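Low storage cabinets, keep the shelf in or take it out?

Office Setup and Storage > Furniture

stustus_fan
Posts: 171

We moved to a new floor in September and inherited a run of low cabinets, light wood grain, two doors to a unit, with a round lock up top and one fixed shelf inside. They sit behind the desks and people use the tops as a standing spot for coffee. I have been asked to sort out what goes in them.

My plan was to pull the middle shelves and stand box files upright. The office manager wants the shelves left alone and everything laid flat. Has anyone done it both ways?

kettle_row
Posts: 972

Upright, every time. Flat stacks turn into a pile and whatever is on the bottom is gone for good. We had Brollmont units at my last place and took out every shelf in the first week. Keep the pins in a labeled envelope taped inside the door or you will never see them again.

mossgate
Posts: 13

I disagree. It depends how deep the stack gets. If you only have two or three binders to a shelf, flat is fine and you can read the spines from the front. Standing binders with nothing to hold them fall over as soon as you take one out, and then you need bookends, and bookends walk off.

kettle_row

Two or three binders to a shelf is a lot of cabinet for very little paper.

mossgate

It is if the cabinet is already there and paid for. The OP isn't buying them.

stustus_fan

Correct, we aren't buying anything. Most of what we keep on paper is the lease file, the safety binder and the signed forms for the Jultaseo contract. The rest got scanned before the move.

plainfolder
Posts: 7

Measure the opening before you argue about it. A lot of these low units won't take a full size box file standing up with the shelf in, and with the shelf out you have a big gap over the top. Ours came up short by less than the thickness of a pencil.

Also check the locks. We had a dozen keys in a bowl and half of them opened every cabinet on the floor.

stustus_fan

Measured tonight. Shelf in, a box file does not stand. Shelf out, it stands with a hand's width over it. So it's flat with the shelf or upright with wasted space.

The keys are the same here. I have a ring of them from the previous tenant and no idea which goes where. I'm putting a number sticker inside each door and a matching tag on the key.

kettle_row

Use the gap for envelopes and the label printer. It isn't wasted.

siu_desk
Posts: 171

Two things nobody has brought up. First, door swing. If the cabinets are close behind a row of chairs, a hinged door gets kicked or left hanging open. We swapped ours for sliding fronts from Siu and I would do it again.

Second, the tops. Anything flat at waist height fills with junk. Ours had packing material on it for most of a year after our move.

mossgate

Sliding fronts mean you only ever see half the cabinet. I had those and hated them. Hinged doors are better for files, you just have to leave room.

siu_desk

You have to leave room that some offices don't have. I agree they are annoying if you need both sides at once.

stustus_fan

There's enough room to open the doors all the way, so they stay. The desk in front of the partition is where our packing stuff ended up, and I still need to find a home for it.

I left the shelf in for now and tried it flat. Blue binder toward the back and the navy file next to it, with the label end to the right. My one complaint so far is that the navy one sits partly in front of the other, so I may give each its own shelf.

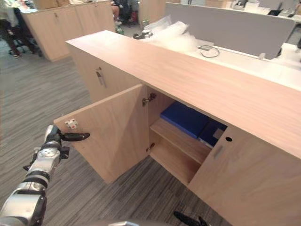 Re: Low storage cabinets, keep the shelf in or take it out?

plainfolder

Turn them so both spines face the door and the overlap won't matter. I'd put the safety binder on the top shelf by itself, since that is the one somebody will want in a hurry.

kettle_row

Still say upright. But for that amount of paper I wouldn't bother getting the screwdriver out either.

mossgate

Flat it is, then. Get the bubble wrap off that desk before it becomes permanent.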